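Who resets the arm when somebody is standing nearby?

Posted in Automation and Shop Floor, October

We're writing house rules for our manipulation benches in Riihimäki and I'm stuck on one. We've got a mug balanced upside down on a blue container, a glass with cloudy water in it, and people walking past all day long. My draft says nobody touches the objects until the arm is in a protective stop. Half the team says that's overkill and slows every reset. What do you all do?

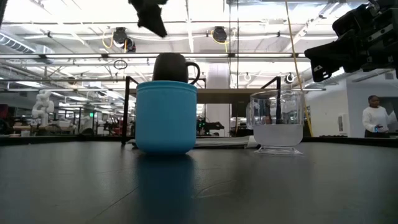 Lenni Kiiskinen

Keep your rule! I set up benches for Pandgate and we had the same argument for 3 months. What settled it was splitting the job in two: the person at the controls calls "stopped," and only then does the other one reach in. Same person every time for the whole session, no swapping halfway through. Tape a line on the floor too (bright tape, the cheap stuff peels), and anyone just watching stays behind it.

Oh, and write down your speed limit. Ours was in somebody's head until he left.

Hilkka Koskela

Agree with Lenni mostly. I'd add a liquids rule, because towels and water end up on the same table more than you'd think. We keep open cups off any bench with exposed connectors, and fill levels go on the reset sheet so everybody starts from the same setup. Ticket 2588 on our old tracker was one long fight over that sheet, haha.

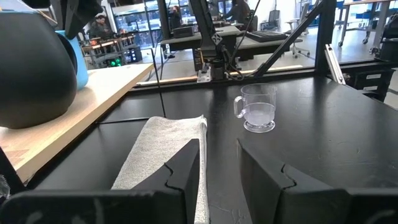

Does a protective stop count as a lockout for maintenance?

A protective stop only pauses motion, so for maintenance you isolate the power and lock it off.

altport_user

just use the e-stop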